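Storing Fresh Fruit at Home
Household Guidance from the Lunell Extension Office

Home storage of fruit is a frequent subject of inquiry at this office, particularly in October, when residents bring in apples from their own trees and buy more fruit at market than they can eat in a week. The recommendations that follow apply to an ordinary household kitchen with a refrigerator and, where available, a cool basement or pantry. Residents who intend to can, dry or freeze their fruit should request the separate leaflet on preserving.

Sorting before storage

Sort all fruit on the day it is brought home. Set aside any piece with a soft spot, a split skin, a puncture or a missing stem, and use those pieces first. Bruised apples are perfectly suitable for sauce once the damaged flesh has been cut away. Fruit showing mold should be discarded, along with any soft fruit pressed directly against it.

Do not wash fruit before storing it. Moisture left around the stem and in the blossom end encourages decay, and berries suffer the most. Wash each portion under cool running water immediately before it is eaten or prepared. Soap and household detergents should not be used on produce of any kind.

Ripening and ethylene

Apples, pears, bananas, peaches, plums and avocados give off ethylene gas as they ripen. The gas speeds ripening in neighboring fruit and causes leafy vegetables to yellow. A single overripe apple in a closed drawer can shorten the life of everything stored with it.

The effect may be put to use. Hard pears or avocados will soften sooner in a loosely folded paper bag with a ripe apple or banana. Check the bag each morning and remove the fruit as it becomes ready. Plastic bags are unsuitable for this purpose, as they trap moisture.

Citrus fruit, grapes, cherries and most berries do not become sweeter after picking. They should be bought ripe and kept cold.

What belongs in the refrigerator

Apples keep far longer under refrigeration than on the counter. Place them in a perforated bag in the crisper drawer, with the humidity control set according to the manufacturer's directions. Late varieties in sound condition will keep for many weeks.

Grapes should remain on the stem. Berries should be transferred to a shallow container lined with a paper towel, in a single layer where space permits, and eaten within 3 days.

Peaches, plums and nectarines should be ripened at room temperature and refrigerated only when they yield slightly near the stem. Fruit chilled while hard often turns dry and mealy.

Bananas are best left out until they reach the desired ripeness. They may then be refrigerated -- the skin will darken, but the flesh stays firm for several days longer. Bananas that are still green should never be chilled, as they may fail to ripen properly afterward.

Keeping fruit on the counter

A bowl or basket on the counter is intended for fruit that will be eaten within 7 days at most. Choose a place out of direct sun and away from the stove, the dishwasher vent and the top of the refrigerator, all of which are warmer than most people suppose. Openwork baskets allow air to move around the fruit and are preferable to deep bowls. Whatever the container, keep the layers shallow and put heavy fruit at the bottom.

Empty the container once a week and wash it in warm, soapy water. Dry it fully before refilling. Wicker should be brushed clean, wiped with a damp cloth and left in an airy place overnight.

Fruit flies are generally brought in on the skins of ripe fruit or attracted by residue in drains and recycling bins. If they appear, refrigerate all ripe fruit, rinse bottles and cans, and scrub the sink drain. A small dish of cider vinegar with one drop of dish soap will trap the adults, but it will not solve the problem while a source of food remains.

Basement and pantry storage

Residents with a cool, dark basement may store apples by the box. Wrap each apple in a sheet of plain newsprint, pack no more than two layers to a box, and keep varieties separate. Label every box with the variety and the month. Boxes should stand on slats or a shelf, clear of the floor, with a gap behind them.

Potatoes and onions should be kept well away from apples. Apples readily take up the odor of onions, and potatoes stored beside them may sprout early.

Inspect each box every two weeks and remove any fruit that has begun to soften. Igor Jurčo, who prepared the storage table used by this office, advises keeping a small notebook beside the boxes. His own record covers 79 apples of one late variety and shows plainly which shelf in the basement runs too warm -- the one nearest the water heater.

Further assistance

Printed copies of this page are available at the front desk of the Lunell office and at the Julasska branch. Telephone inquiries are taken until 3 in the afternoon. Residents bringing in fruit for identification should supply several sound specimens of the same variety, with the stems attached and a few leaves from the tree, in a paper bag marked with their name and telephone number.

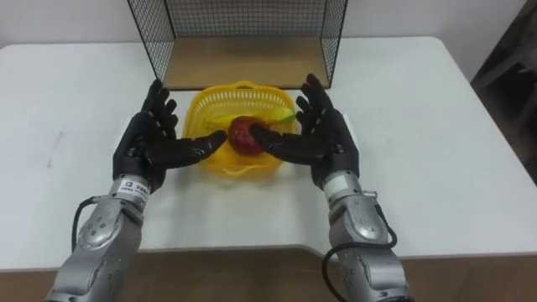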